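Print this page | E-mail this page

Speaker notes – Buying Grippers Without Blowing the Budget

OK, slide 1. Say hi, get the clicker working, skip the bio. I run equipment planning at Rastach and I've been wrong about money plenty of times, so that's what I'm here to share!

Slide 2. The Hestley quote. Hand-held gripper units came in at $3,336 each and I thought, great, multiply and go home. (Pause, let the people who've done this laugh.) I wanted 10. We bought 5, and I'm really glad we did, because the other half of the money went to stuff I had never put on the sheet – spare fingers, printed markers, storage, chargers, a couple of decent tables.

Slide 3. My rule now is to hold back nearly 50 percent of the unit price for everything that hangs off the unit. Grasso asked for a lower number last January and I gave in. Don't do that. I was back asking for more by spring, and that's a much worse meeting.

Slide 4. Floor space! Walk the room before you sign. Tables, chairs, people getting past each other, where a tool gets set down when somebody's arm is tired. Ask the folks who'll hold it all day what they'd change. 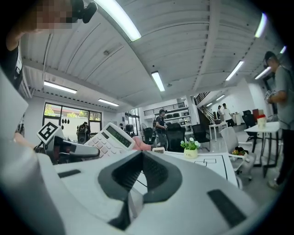 Gripper work at table level, with a calculator in the jaws.

Stay on this one a minute. Point out the marker card on the gripper – cards get bent, so budget for reprints. Then mention household items. We pick up ordinary things, and ordinary things wear out too, so they get their own line.

Slide 6. Lease or buy? Follik leases, we buy. If your project runs under a year I'd lease, and I'll take arguments on that at the break.

Questions. If it's quiet, ask who has a repair line in their budget.

E-mail this page | Print this page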